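Masking tape on a desk mat: what residue is left

I use masking tape at home for one thing, which is holding paper flat while I draw plans. Most of it leaves some adhesive behind if it stays down too long. Rubber adhesive creeps into the surface and hardens there, and heat speeds this up.

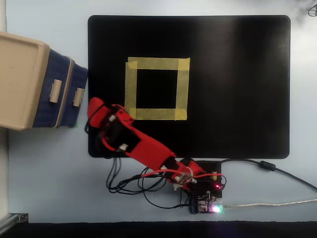
My usual roll came from Farah, the paint shop on the corner. It lifts cleanly after a day or two. After 9 days on a south-facing windowsill it did not, and I spent a Saturday morning with a plastic scraper and white spirit. Test the spirit on a hidden corner first – it dulled the varnish on my Ramus shelf.

Removal

Pull slowly, with the tape folded back flat over itself. Pulling straight up tends to split the paper and leave the glue.
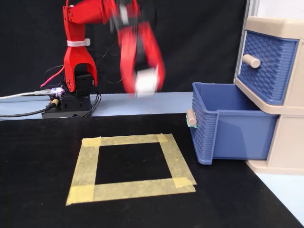 Red arm in front of a black background.

Silviu Mihăilă wrote in to suggest a hairdryer on its low setting. I tried it on five strips and it worked on four. The fifth had been down since April and needed the scraper again.
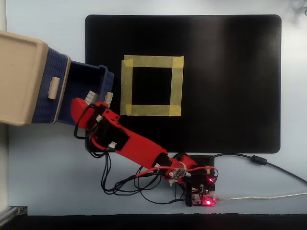
Storage

Keep rolls on their sides in a closed tin, away from the boiler. Dust on the edges makes the tape tear at an angle. A roll that has gone brittle can be used for labels, but I would not put it on anything painted.
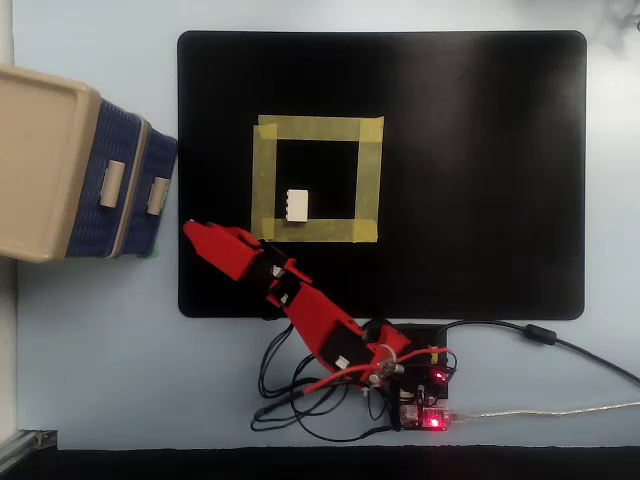

Yellow tape square on a black mat, white block in one corner.

Next I want to try the paper tape from Cundari, if the shop gets it back in.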